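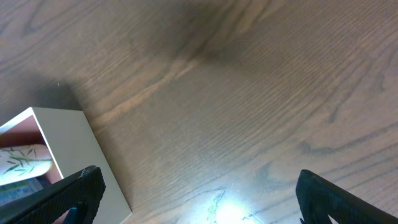 The packing table, with the box at the left-hand gripper finger.

Packing cell: what we are asking for this year

The equipment round for the Dritudthorpe workshop closes on Sun 22 August, and Ekow Yakubu has asked every group to put its list in the newsletter first so that others can comment. Ours is short. We would like to keep the two-arm table as it is and spend on the parts that wear out or hold us up.

The largest line is a second set of gripper fingers for each arm, with spare wrist cameras. Wirkard has quoted 1,569 for the lot, delivered, and the price holds until the end of August. Turcotte came in lower but could not give us a delivery date, so we have left them out this time.

The work is packing toiletries into an open box. Spray bottles, toothbrushes and boxed soap all need a different grip, and the textured fingers have to cope with every one of them. We have budgeted 300 for replacement stock, mainly boxes, which go soft at the corners after a few weeks of use. 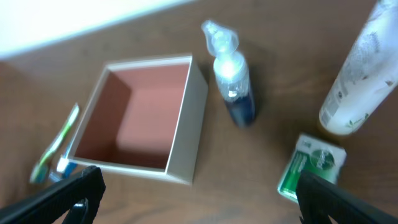

Cabling and mounting

Miroslava Šťastný has looked at how the arms are fixed down and wants 500 set aside for this. Most of it is for cable guides, so that the leads stay clear of the elbow joints when both arms reach in together. The rest would buy more clamps for the rail. At present, moving an arm means borrowing clamps from the Jultwood bench and taking them back afterwards.

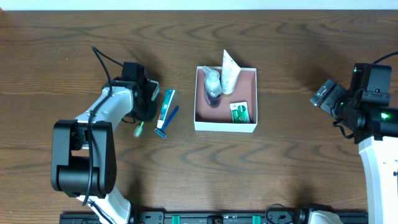
We did consider a third arm and decided against it. The table would need to be wider, the rail would have to be replaced, and there is no spare socket on that wall. It can go on next year's list if the Jultwood bench moves out.

Better lighting is not in the request either. Glare on the table top is a nuisance for the wrist cameras, but Miroslava thinks a matt cloth may deal with it - we will try one before asking for money.

Comments on any of this to Ekow, please, before the round closes. The full quotes are in the folder by the workshop door.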